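Cornport Town supporters' board > Matchday and rules > Abandoned fixture at Irnungate: replay or result stands?

northstand_4
Has anyone read the league's competition rules on abandonment? The Irnungate match was stopped in the 77th minute with us 2-1 up, floodlight failure at their end. The club statement only says the matter is "with the league". My reading is that a result can stand if 75 minutes have been played, but I can't find the clause in the current version.

Paquette
The 75-minute clause was removed in October. The current text leaves three options to the league: full replay, play the remaining minutes, or let the score stand. No minimum time is given for any of them.

gachanja_m
Slight correction to the above. The clause was moved to the appendix on weather and still applies to fog and waterlogging. It does not cover equipment failure at the home ground. For that the home club has to show it tested the lights within 7 days of the fixture.
Mwangi Gachanja

northstand_4
So if they have no test record, we get the points?

gachanja_m
No. If they have no test record they can be fined. The result is a separate decision.

Janano
I don't agree that it is separate. The fault finding goes to the same panel, and the wording is "having regard to the conduct of either club". A home club that is losing and can't keep its lights on should not gain a replay from it. Letting the score stand is the only option that avoids that.

Paquette
Playing the remaining minutes avoids it as well. Same score, same players on the pitch, same cautions carried over. They used that method in the women's division last season.

Janano
And who pays for the coach? It is 100 miles each way for 13 minutes plus stoppages.

gachanja_m
Travel is charged to the club at fault, up to a fixed limit. Supporters' travel is not covered.

H_Lavoie
Two points on tickets, as people have been asking me by message. Away tickets from the abandoned match are valid for a replay but the rules say nothing about a part match. Keep the stub or the email. Season ticket holders at Irnungate are in the same position.
Hélène Lavoie

northstand_4
Thanks. Does the suspension for our left back start now or after the ruling?

Paquette
Now. Cautions and dismissals stand whatever happens to the result.

Janano
Only if the referee's report has been accepted. Until then he is free to play.

Paquette
Acceptance is automatic after 2 working days unless a club objects. Neither has, as far as I know.

gachanja_m
I have the April 2022 edition of the rules open and Paquette is right on the timing. Objections go in by email and the form is on the last page.

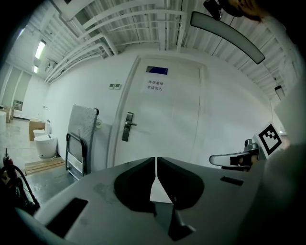

The same page gives the limit for appeals, which is 7 days from the written decision, so the fixture list for the rest of the month should be treated as provisional.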